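3.2 Rooms, surfaces and the words people reach for

The second part of the Boscombe study grew out of a simple wish: we wanted to know how people name colours when they are talking about a room they might live in. Laboratory naming tasks have taught us a great deal, but a square of tan on a grey screen is a lonely thing. Put the same tan on a wall, next to a floor of another warm shade, and people start to say "biscuit", "sand", "old paper" and "my nan's hallway". We find this endlessly interesting, and it turned out to matter for the numbers as well.

Speakers were recruited in two towns, Rilia and Dobre, which share a dialect but differ in the paint and furniture trades that have shaped local vocabulary. Each speaker talked freely while looking at rendered interiors, and the talk was transcribed in full. The combined transcripts gave us 3956 colour expressions after repeats by the same speaker in the same turn were removed. Rendered rooms let us hold the light steady across both towns, something no real lounge room would have allowed (Figure 6).
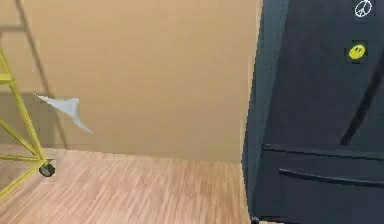 3.3 Coding the expressions

Every expression was placed in one of 8 classes. The first two cover basic terms, plain ("yellow") and modified ("bright yellow"). The next three cover comparisons with food, with natural materials and with manufactured goods. The remaining classes take in trade names, evaluations with a colour sense ("a bit hospital") and expressions we could not settle. Two coders worked apart and then met to go over their disagreements, which were a delight to read. One long exchange about whether "honey" is still a food comparison when said of floorboards led us to rewrite the rule for the third class entirely.

The rule we ended up with asks whether the speaker does anything further with the comparison. If a person says "honey" and moves on, the word is coded as a modified basic term. If they say "honey, the runny sort", the comparison is alive and is coded as food. This sounds fussy on paper, but it was quick to apply and both coders liked it.

Pale neutrals proved the richest area by far. Speakers from Dobre used a wide spread of words for whites and near-whites, and they shifted between them as the talk moved from large surfaces to small ones. A white tabletop with a greyish cast might be "white" at first mention and "chalky" or "milk" a few turns later, once something with a stronger colour had been named beside it.

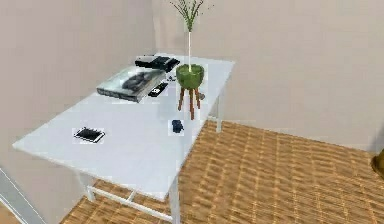 Speakers from Rilia behaved differently. They tended to choose one word early and keep it, even when prompted to say more, and their modifiers came mostly from the fourth class. We had expected the reverse, given the older study at Flidow, where speakers in trade towns were the steady ones. Our best guess is that long contact with paint cards teaches people that there is always another name to be had, and that Dobre speakers enjoy hunting for it.

Greens deserve a short note. "Olive" was used so freely in both towns that we now treat it as a basic term for these speakers.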